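Setting up and maintaining the plate handling cell in simulation

Project report, Laboratory Automation module
Group 4: Diệp Đinh, Ngọc Kim, Ozan Avcı, Khải Triệu
Supervisor: Toàn Sầm
Submitted 2025-01-13

1. Background

The Verier cell is a single arm with a two-finger gripper, mounted on a pedestal next to a bench. Its job is to pick up a rack from a tray and move it to a second station on the same mat. The cell has a simulated copy, and last year's group left both the copy and a short set of notes. Our task was to get the simulated cell back into a state where it could be used for teaching, and to write down how to look after it.

When we took it over, the arm loaded and moved but missed the rack in most runs. In some runs the fingers passed through the rim of the tray without any contact being reported.

2. What we found wrong

The tool length was the main fault. The old file used the length for a Poltemberg gripper that was replaced before we started, and the present gripper is longer. Khải found this by lowering the hand in small steps over the bare mat and comparing the height in the software with the height in the model.

The second fault was in the contact shapes. The rack had been given one solid block as its contact shape, but the tray had none at all. This explained the fingers going through the rim.

The third was the position of the mat. It is set at an angle to the bench, and the notes gave the angle with the wrong sign. The error was small at the near corner and grew along the length of the mat, so the first station looked nearly right while the second was clearly off.

3. Setting up

We worked in this order, and would do it this way again.

Base first. The pedestal was fixed in place and the arm's zero position checked joint by joint. Two joints had offsets left over from somebody's test. We set both back to zero and saved the file under a new name.

Then the tool. Ozan entered the new tool length and closed the gripper fully for every height check. With the fingers open the reading is less clear, as there are two tips to go by.

Then the mat. We taught three points on it and let the software work out the plane and the angle. The stations are now stored relative to the mat, so if the mat is moved only those three points need teaching again.

Contact shapes came last. The tray now has five simple boxes, one for the base and four for the rim. The rack kept its solid block. Ngọc tried a version with every well modelled and the simulation became too slow to use — it was dropped the same afternoon.

4. Test runs

We ran 294 pick attempts with the corrected file. The approach speed was held at 95 mm/s for all of them. In 64 of the attempts we shifted the tray slightly first, to see how much error the closing fingers would take up. All the failures came from this shifted set, and mostly from shifts along the long side of the rack.

We had planned one long unattended run of 4,000 cycles as well. It stopped early when the log filled the disk, and we did not have time to repeat it.

5. Looking after the cell

Check the tool length whenever the gripper model is changed, even if the new one looks the same. Reteach the three mat points after any change to the bench. Clear the log folder before a long run. Keep one copy of the working file read-only, and note every change in the text file beside it with your initials.

The height check should be done at the left-centre of the rack with the fingers closed, coming down slowly and stopping just short of the surface.

6. Left to do

The second station has only been checked for position. Placing on it has not been tested, and the recess in its top still needs proper contact shapes. The arm's cable is not modelled either — the next group should ask Toàn whether it matters for this module. 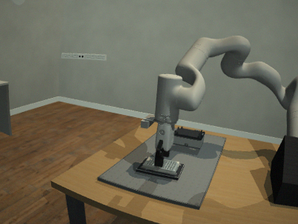 Figure 1. Height check in the simulated cell, with the closed gripper just above the rack.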